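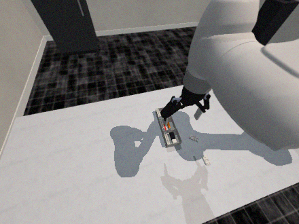 Bandeja con compartimentos sobre mesa blanca.

¿Merece la pena el suplemento de Pandar en tapa dura?

Rasska lo vende como «edición revisada», pero ya me la colaron con Bretstead: misma errata en la tabla de encuentros, papel más gordo. Tengo el PDF, 300 páginas. ¿Alguien ha comparado?
Csenge Fodor

Yo lo tengo. Han corregido el índice y casi nada más. La página 14 sigue remitiendo a una regla que no existe. Por ese dinero, me quedaría con el PDF.
Keegan Fairweather

A mí me llegó el jueves y las tapas son bonitas. No lo he leído.
Kamath569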